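Pinces portatives faites maison : la briquette passe, le tissu jamais. Une idée ?

14 commentaires - 22 partages

Brayden Hawthorne

Bonjour à tous, premier message ici, soyez indulgents ! Je me suis lancé avec un copain de l'atelier partagé de Fallimside dans une paire de pinces à main, une pour chaque main, pour enregistrer des gestes de rangement et les faire rejouer plus tard par un petit bras (le bras, on n'y est pas encore, loin de là). Les doigts sont en coin, avec un patin texturé collé sur la face intérieure. Pour le bac et les objets durs, ça va plutôt bien. Une briquette de thé au citron, je la prends, je la repose, je recommence, aucun souci.

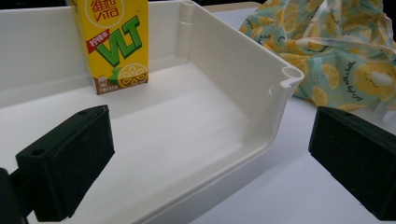 La briquette de thé au citron au fond du bac, les deux doigts de la pince au premier plan.

Là où ça coince, c'est le souple. Tout ce qui se froisse glisse entre les patins, ou alors je ramasse trois plis d'un coup et je n'arrive plus à en lâcher un seul. J'ai essayé de serrer plus fort, j'ai changé deux fois de ressort, j'ai même passé les patins à l'alcool. Sur 180 essais enregistrés en juillet, 22 à peu près propres avec du souple, le reste à la poubelle. Mon copain dit que c'est la caméra du logiciel de suivi (on utilise Monavell, version gratuite) qui perd les doigts, moi je pense que c'est mécanique. Qui a raison ? Et accessoirement, quelle mousse vous mettez sur vos doigts ?

J'ajoute une vue du poste, prise d'en haut, ça aidera peut-être.
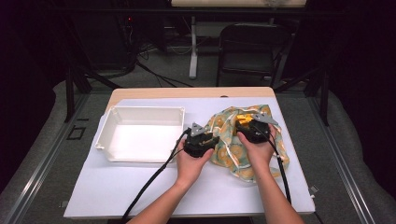 Côté logiciel, je précise que je n'ai touché à rien dans les réglages de Monavell, tout est d'origine sauf la fréquence. Le calibrage se fait au démarrage et il me dit OK à chaque fois, donc je ne sais pas trop quoi regarder de plus. Pour la prise, j'attaque comme vous voyez à droite, la pince appuyée sur le dessus du tissu aux agrumes, et ensuite je ferme. Le papier dessous, lui, est simplement posé sur la table. Et c'est du filaire, les deux câbles noirs partent vers moi, ce qui me gêne un peu du poignet droit, mais bon, le sans-fil ce sera pour la version deux - ou trois. Merci d'avance !

Ans Van Acker

Salut Brayden, sympa ton montage ! Pour moi c'est mécanique, désolée pour ton copain. Quand tu appuies à plat sur le dessus, tu écrases le pli que tu voudrais justement attraper. J'ai galéré un hiver entier là-dessus avec mes torchons (mon mari en rigole encore). Ce qui a marché chez moi : arriver légèrement de biais, viser une crête déjà formée, fermer à moitié, remonter d'un centimètre, et seulement là finir de serrer. Si tu ramasses trop de plis, c'est que tu descends trop bas.

Pour les patins, la mousse texturée est bien pour le carton et le plastique, mais avec du tissu je préfère un silicone souple assez fin, 2 mm chez moi, collé à la néoprène. Attention, il faut laisser sécher toute une nuit. J'avais voulu aller vite et j'ai retrouvé un patin dans la manche de mon pull.

Fixe aussi ton papier aux quatre coins, avec du ruban de peintre par exemple. S'il bouge en même temps que le tissu, tes enregistrements ne vaudront pas grand-chose, même les réussis. Et pour le câble de droite, un bracelet velcro juste sous le coude, avec une boucle de mou avant le poignet. Ça coûte trois fois rien et on ne le sent plus au bout de dix minutes.

37 personnes ont trouvé cette réponse utile

Lorcan Fahy

prends des doigts Garg, moi j'ai plus jamais eu de problème

1 personne a trouvé cette réponse utile

Brijesh Rastogi

Je suis d'accord avec Ans sur le biais, un peu moins sur le silicone (ça attrape toutes les peluches, il faut le nettoyer sans arrêt). Mais je ne mettrais pas le logiciel hors de cause si vite. Monavell affiche OK au calibrage même quand un des deux doigts est mal suivi, il faut ouvrir le journal et regarder la ligne d'écart. Chez moi elle était à 282 alors que tout était vert à l'écran ! Après avoir refait le calibrage pinces complètement ouvertes, puis complètement fermées, elle est redescendue sous les 30.

Essaie déjà ça sur une dizaine de prises avant de racheter quoi que ce soit. Si l'écart est bon et que ça glisse toujours, alors oui, c'est tes patins. Tu peux mettre ta ligne de journal ici, je passe le soir vers 21 h en général.

9 personnes ont trouvé cette réponse utile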